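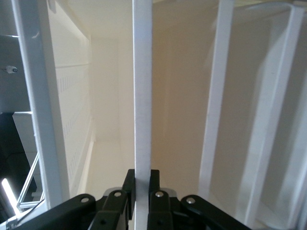 Wrist cam view: fingers too wide for the bars?

Movulard Makers forum > Robot arms > Build logs

urness_bench
Jul 19, 2024
Still working on the arm in the shared shop. The two-finger gripper goes over one of the white uprights with a finger on each side, but there's only a thin gap left on the right. The left finger is right up against the bar. I want it centered before it closes. I ran the approach 20 times and the bar got nudged in most of them. Is this a calibration problem or should I thin the fingers?

Cheetham
Calibration. If the left finger is the one touching, shift your tool center and try again. Don't cut anything yet.

tpretorius
I'd look at the linkage first. Those parallel arms get sloppy at the pivots. Put a wrench on the screws and see if one finger moves more than the other by hand.

urness_bench
Checked all the pivots. One on the left side took a quarter turn. Not much change after that.

gantry_dad
Thin the fingers. I took a little off the inside faces of mine and never had to think about it again. You're asking for a lot of accuracy from a home built arm.

Cheetham
Disagree. Take material off and you lose stiffness, and the offset is still there. He'll be back in November asking why it slips.

gantry_dad
Mine has done 3,753 grips on the same pair. It doesn't slip.

tpretorius
You're picking up foam blocks though. A flat matte bar is a different job. Can you open the fingers any wider on approach?

urness_bench
They're at 100 percent open already. I'll try the tool center shift tonight. Print time on new fingers is long and the Ustthorpe printer is booked up.

Cheetham
Move it in small steps and write down each one. Also slow down the last part of the approach.

urness_bench
Shifted it a bit over 1 mm to the left and cut the speed in half. Five runs, one light touch, no nudges. Leaving the fingers alone for now.

gantry_dad
Five runs isn't much. Post again when you've done a few hundred.

tpretorius
Save the old offset somewhere before you change it again.
Tumelo Pretorius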